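Nevzat Karaca glaubt nicht an Mehrweg. Jedenfalls nicht an den, der auf Plakaten steht.

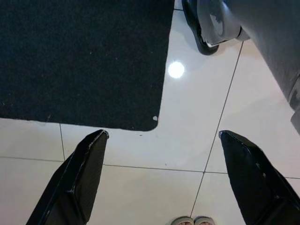 Vier Jahre führte er den Imbiss Stullatport. »Die Box kommt zurück, hieß es. Zu mir kam sie selten«, sagt er. Weiße Fliesen wie diese wische man in Minuten, den Pfandkram sortiere man bis 20 Uhr. Über 200 Schalen habe er nachgekauft – auf eigene Rechnung. 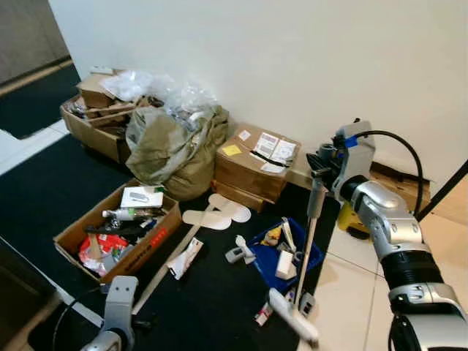 Wer zahlt am Ende?

»Der Gast, über den Preis. Er merkt es bloß nicht.«

Den Anbieter Soltcombe nennt er »nett am Telefon«. Ob das System im Juni besser läuft, wie versprochen? Karaca zuckt mit den Schultern. »Zeigen Sie mir die Zahlen.«
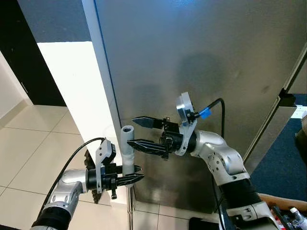 Gebürsteter Edelstahl, matt spiegelnd.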